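Bukano, the gripper pages: workshop gallery

Welcome to the Bukano page! If you came over from the Gruveden members' board you already know what this is, and you can scroll. Everyone else: Bukano is a pair of grippers you hold in your hands, with a camera on each, and you go around doing ordinary chores with them so that a robot arm can learn the chores later. I started it on my kitchen counter in Dostholm, moved it to the shared workshop at Gruveden when the kitchen stopped being a kitchen, and have been dragging Osvaldo Brandão into it ever since. He does the electronics. I do the plastic, the screws and the complaining.

I keep this page the way other people keep a shoebox, so the captions run long and it isn't in great order. Newest stuff is at the bottom.

The name

It's the second half of a word my niece made up for a crab. Moving on.

The body

I went back and forth on the shape of the body for ages. The first ones were square, because square is easy to draw, and after ten minutes your palm hated you. The one we use now is white and curved, and it sits in the hand a lot more like a big hair dryer than a brick. Osvaldo wanted it black to match the jaws. I had a lot of white left over. White it is! It does show every greasy fingerprint, and I have given up wiping them off.

If you're making your own set, leave more room inside for the wiring than you think you want. I had the cable pinched flat on version one, and the camera would cut out whenever I turned my wrist to the left. Only left. I swapped the camera, then the cable, then the camera again before Osvaldo took the shell apart and found the spot, a shiny little crease right where two halves of the body met. He was very nice about it.

The jaws

These took the most tries: 18 pairs, if you count the ones that came off the printer looking like noodles. The fingers are curved arms with an angled pad at the top of each, facing each other. My early fingers were straight, and they were great at picking up blocks and markers and hopeless with anything soft. You'd close on a sock and push it away from yourself across the table. Tilting the pads in fixed most of that. It also made the thing look meaner, which I enjoy.

The screws by the base of the fingers are round-headed ones. I wanted flush ones for looks, then had to get at them every evening with a tired hand and a worn driver, and round heads won. Keep a spare bag. The floor at Gruveden is the exact color of a small screw.

One more thing on the jaws while I'm here. If one closes a hair before the other, fix it right away. I let that go for a couple of weeks and thought I'd adjusted to it, and I had, in the sense that I was holding my whole arm crooked. Consolacion Mercado, who has the bench next to mine and restores accordions, asked me if I'd hurt my shoulder.

Two at once

One gripper is a toy. Two is where it gets interesting, and also where it gets silly, because you suddenly have no fingers left for scratching your nose or hitting the stop button. We went to a pair in March. I thought the second build would go fast, seeing as I had all the files, and then I assembled one jaw mirrored and had to take the whole thing down again. Put labels on your parts! A sticker on the block does it.

The two of them have to agree on what time it is, too. Osvaldo can tell you a lot more about this than I can, and will. The short version is that if the left one thinks a grab happened a little before the right one does, the recording is junk, and you don't find out until later when you play both sides together. We clap the jaws together at the start of each take now, like a movie slate. Simple, ugly, fine.

Weight

243 grams was my target for each jaw set and I missed it. I'm not going to say by how much. The good news is you stop noticing after the first half hour, and the bad news is you start noticing again after the second. I take a break when my thumb gets twitchy.

Quinlan

Quinlan is the desktop arm that will eventually get all this fed into it. It isn't ready. It has a very nice base, two good joints and one that makes a noise like somebody chewing ice. I was going to wait and put up nothing until Quinlan could fold something, anything, a napkin, but at this rate the page would stay blank until I retire. So for now it's grippers, and when the arm does something worth seeing it'll get a page of its own.

Why cloth

People ask me this at open evening more than anything else. Why not stack cups? Cups are lovely. Cups stay where you put them. We did cups for the first month and the takes all looked great and I was bored out of my mind. Cloth never lands the same way two times. You pick up a corner, and it's the wrong corner, or it's two corners, or it's the middle of a sleeve pretending to be a corner. I like it for that. I've also gotten much better at folding my own laundry, by hand I mean, which my mother would not have believed.

Some things I've learned so far about cloth and grippers:

Start with a towel. Shirts have an inside and an outside and you'll lose track of which is which by your third go.

Stay away from anything slippery. I tried a lined jacket and spent most of an hour just chasing it.

Work on something with a bit of give. On a hard tabletop the finger tips skid along under the fabric or clack against the wood, and you end up pinching nothing. A mattress lets you press down a little and scoop. It also saves the tips from getting chewed up, and I'm the one who has to remake those.

Pick a color that stands out from whatever is under it. We had a run with a tan pillowcase on a tan surface and going through that footage gave me a headache.

Don't smooth things out before you begin. It's so tempting! You see a messy lump of cloth and you want to be polite to it. Leave it in a lump. A neat start makes for a neat, useless recording.

The count

3129 takes at last look, cups included. A good many of those are me saying "hang on" and starting over. Osvaldo wants to throw out all the bad ones, and I want to keep the ones where I drop something and then pick it up again, because that's half of what doing chores is. We have agreed to keep two folders and not talk about it over lunch.

Things still on my list

A better strap. The current one rubs.

Some kind of rest for the grippers between takes. At the moment they get laid down on whatever is closest, and that's how I cracked a mounting block.

Thinner pads, maybe. I want to be able to get hold of one layer of fabric instead of two. I've got a drawing for a pad with a little lip at the front edge, and Osvaldo thinks the lip will snag on knitwear. He's probably right, but I want to see it snag first.

A longer look at the lens. The wide view is great for seeing both jaws and most of the room, only everything gets dark out at the edges, and I'd like to know if that's the lens or my mount crowding it.

Files and such

Drawings for the body and jaws are in the binder on the shelf by my bench, and I'll hand over the files to anybody who asks, so long as you promise to tell me what you changed. I'd really like to see somebody do a smaller one. Consolacion has hands half the size of mine and says holding the Bukano is like shaking hands with a toaster. If you only want to try a set, come find me any time after 6 p.m. and you can have a go at a towel. Everybody thinks it'll be easy. Wear sleeves you can push up, and pull the jaws closed slowly the first few times, until you get the feel for where the tips meet.

As for what we're at now, it's shirts and towels, over and over, with both grippers going. My habit is to come in low with the left, pin down whatever bit of cloth is closest, and only then bring the right one over to look for an edge.

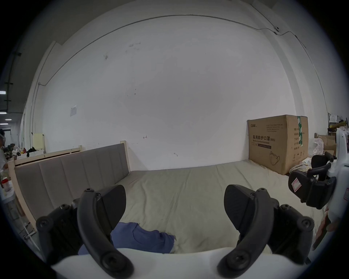 Osvaldo does it the other way around, right hand first, and we've decided to record plenty of both and let Quinlan sort it out. Next batch goes up when the new strap is done.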